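Blogs > Travel > News

4 March 2024 | By Remo Ammann

Travel blog Drokevix says it has passed 2,000 email subscribers and will mark the event with a giveaway -- 30 nights' lodging in Pornbridge, split among nine readers. Entries close in May. The rules don't say who pays for the rooms. 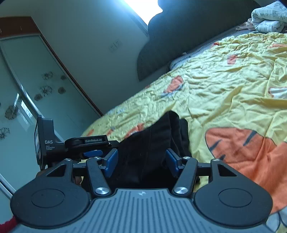
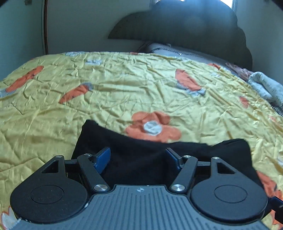

Ginette Collet wrote in that she entered last year's draw and never saw a winners' list. Drokevix says one will be posted this time. It gave no date.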